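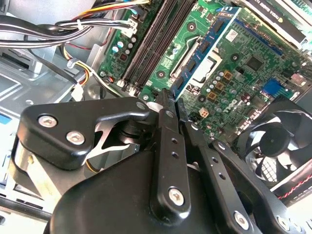 Working between the memory slots and the cooling fan of a desktop computer.

Each year a great many office computers reach the end of their first working life while most of their parts are still sound. Memory modules, graphics cards and power supplies can be removed, tested and put back to use, provided that somebody is willing to open the case and take them out with care. At Wotell, a refurbishment firm with its main workshop in Nevden, that work has always been done by hand. Since last January the firm has also been studying how much of it could be passed to a robot arm.

The study is concerned less with the arm than with what is fitted to the end of it. Arms of suitable reach are widely available and differ little for this purpose. Grippers differ a good deal. A design that performs well on boxes or bottles may be of little use inside a computer case, where the parts are small, the gaps are narrow and the surrounding metal is rigid.

Two designs were selected for the main comparison. The first, supplied by Rees, is a parallel gripper with flat pads, in which both jaws slide along a straight rail. The second, from Bedeo, uses jointed links to bring its fingers together, and carries a camera at the wrist. Both were mounted on the same arm and run from the same controller, so that any difference in the results could be put down to the gripper.

Reaching the part

The first question was one of access. The Rees gripper has the simpler body, and operators found it easier to predict. Its jaws, however, keep their full width down to the tips, and in the more crowded machines they met a cable or a bracket before they met the part. The Bedeo gripper is bulkier behind the fingers but tapers towards the tips. With its slender fingers extended it could work beside the memory slots without the housing coming down on the board.

Small connectors were treated as a separate class of task. A multi-pin plug offers very little surface to hold, and it often sits close to the power supply or the drive cage, where there is bare sheet metal on one side and wiring on the other. Operators were asked to grasp the plug by its body, hold it upright and keep it clear of the metalwork. Pulling on the wires was recorded as a fault, even where the plug came free.

Over the trial period the team logged 2,123 separate grasps across 38 machines. Failures were sorted by cause: a slip, a collision, a poor line of sight or an error by the operator. Slips were more common with the flat pads, which tended to let a narrow plug turn between them. Collisions were more evenly shared, and most took place on the way in, before the fingers had closed.
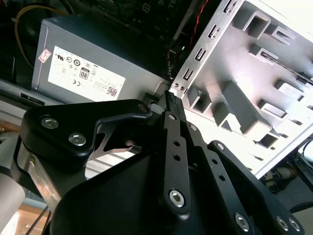
The view from the wrist

The camera proved to be a larger part of the comparison than had been planned. In the early sessions operators relied on a fixed camera above the bench, which gave a good view of the whole machine and a poor one of the fingertips. Moving to the wrist camera reversed the position. The fingertips stayed in view throughout, but the gripper's own body took up much of the picture, and operators had to learn to judge depth from what remained.

The team's present practice is to use both views, with the overhead camera for the approach and the wrist camera for the last 25 millimetres. Nine operators were trained in this way. Most reported that the change from one view to the other became natural after a few sessions, although two continued to prefer the wrist camera alone.

Lighting also required attention. Bare steel reflects strongly, and a bright patch on a ridged panel can draw the eye away from the edge of a dark component. The workshop replaced its single lamp with two softer ones set lower on either side of the bench – a modest expense, and one that improved the picture from both cameras.

Memory modules were chosen as the standard test piece for this stage of the work. They are thin, they stand at an angle to the wrist when the arm comes in from the side, and they must be gripped by the edge of the board with no load placed on the chips. The same task was repeated at three grip forces with each design. The lowest setting was adequate for holding a module with the Bedeo fingers, while the Rees pads needed the middle setting to give a steady hold. 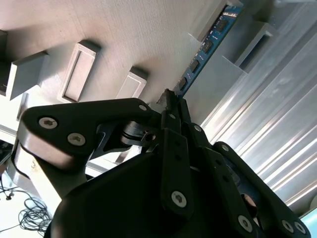 What happens next

Wotell has not yet chosen between the two designs. The Rees gripper is cheaper to maintain and its pads can be changed in minutes. The Bedeo gripper reaches more of the machine, but its joints need regular checking, and the screws on the finger links are inspected at the start of every session. A set of narrower pads for the Rees jaws is on order and will be tried on the same 38 machines.

The firm intends to keep its hand benches in Nevden whatever the result. Machines with damaged cases or unusual layouts will continue to go to them, and the arm will be given the common office models first. Results from the narrower pads will be added to the existing log, and the grip force tests will then be repeated in full for both designs.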